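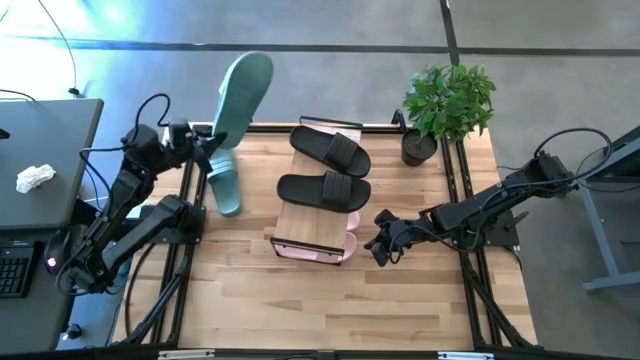
The Grirnent Table - Build Gallery, Page 7

Welcome back, and if you're new, pull up a stool. Grirnent is the two-armed tidying table that a handful of us have been putting together in the back half of Vellidau, our shared workshop, since November. It started as a single arm bolted to a plank, and it has been growing sideways ever since. Earlier pages cover the plank, the second plank, and the long argument over whether we wanted one arm that could do everything or two that could each do half. (Two won, mostly through Zubaida Hashmi's persistence.) This page is about where the table has gotten to now that both arms are up and we've moved on from wooden blocks to shoes.

I promised shorter write-ups this time. I did try.

Two arms and a footstool

Mint-green slide in the left gripper, its mate still flat on the tabletop. The right arm is open, down by the footstool, with the black pair up top and the pink pair underneath. Naveed Ghauri wrote this layout, and it's a good deal meaner than my layouts, which is why we all groaned when he taped the printout to the wall.

The shoes

Why slides? Well, we tried sneakers first, and sneakers have laces, and laces get into everything. Slides have a sole and one wide strap and that's the whole shoe, and you can buy them cheaply in colors that a camera has no trouble telling apart. They also give you a real choice of where to grab. You can take one by the edge of the sole, or by the strap, or pinch it at the heel and hope. My own vote is for the sole edge. Zubaida likes the strap, and we've gone back and forth over it so many times that Rizwan Jadoon put up a chart with two columns and told us to write our results down and stop talking.

The sandals on top of the footstool are the friendly ones. There's clear air above them and the gripper can come straight down. The pair tucked underneath is where the evenings go. The stool has a wooden top on a black metal frame, and the legs make a sort of doorway that you have to reach through at a low angle, with the wrist turned just so. Noreen Satti got the first one out cleanly a little after nine at night, and the cheer was loud enough that somebody came over from the pottery side to ask if we were all right.

The frame

Black aluminum extrusion around a light wooden table. I know a few of you wrote in to say that steel would be stiffer, and you're right, it would be. But extrusion lets you loosen a couple of bolts, slide a thing over an inch, and find out whether you were wrong, and we are wrong a lot! The arm on the right has been moved four times. Each move meant doing the calibration over again, so do yourselves a favor and mark your rail with a pencil before you loosen anything. I didn't, the first time, and it cost me a Saturday's worth of patience in a single afternoon.

There's a small white label at each end of the front rail. Label your rails, label your cables, label your power supplies. I used to think that was fussy.

The cables

The loops you see arching over the arms look untidy, and I've had offers to come and tie them down for me. Please don't! We had them tied down beautifully in the winter. Then Abdul-Rahman Antwi turned the base joint on the right arm all the way around to show a friend, the bundle went tight as a guitar string, and a connector popped out of its housing. Since then we've left a generous loop at each joint and checked it by hand, with the power off, all the way to both ends of the travel. If a loop brushes the tabletop we shorten it a little. If it tugs anywhere, we lengthen it and start the check again from the beginning.

The footstool and the plant

The stool came out of Noreen's hallway and she would like it back at some point. It has turned out to be the best piece of test equipment we own, because it gives you an upstairs and a downstairs in the space of one small table. We drew its outline in the layout file so that it goes back to the same place every time, give or take a finger's width.

The plant in the round black pot lives at the back right corner, behind the right arm's reach for most jobs. It's there as a keep-out zone. The planner has a box drawn around it that neither arm is allowed to enter, and the leaves spill well past the pot, so the box had to be made bigger than any of us guessed. The first version only covered the pot. We lost a few leaves learning that one, and I was sorry about it.

What it has cost so far

People always ask, so I'll tell you. The running total in the shared notebook stands at $1,765, with the arms taking the biggest bite by a long way. The extrusion and its brackets came to $122, bought from the offcuts bin at Adomaitis, the metal shop on the far side of the rail yard, where they'll cut to length while you wait if you're polite and bring the drawing. The tabletop was free. The slides were so cheap that I feel a little silly writing them down, but Rizwan keeps the notebook and he wrote them down anyway.

The software, briefly

The program that runs both arms is called Mako. It began as Naveed's weekend script and now has more of Zubaida's code in it than his. At heart it does one thing, which is to keep the two arms from wanting the same piece of air at the same time. The table is split down the middle, each arm owns its own side, and the space over the footstool is shared. An arm has to ask for it, wait, and hand it back when it's done. It's slow. You'll see one arm hanging open and perfectly still for what feels like ages while the other one fusses with a shoe. We could make it faster, and maybe by summer we will, but for now I like being able to drink a cup of tea near it without flinching.

Our goal for the spring is 100 pairs put side by side with no hand reaching in to help. We aren't close yet. The matching itself is fine, and it's the setting down that gets us, as a slide let go even slightly too high likes to land on its strap.

Coming on page 8

Softer fingertips, if the molds come out. A proper shelf for the pairs to go on. Abdul-Rahman also wants to try flip-flops, and I've asked him to wait until I'm out of town.

Thank you to everyone who wrote after the last page, especially the reader who sent the drawing of a bracket with a slot in it. We cut two, and they fit the left arm's base very nicely. If you're in the area, the back half of Vellidau is open to visitors most evenings after six. Knock hard, the compressor is loud.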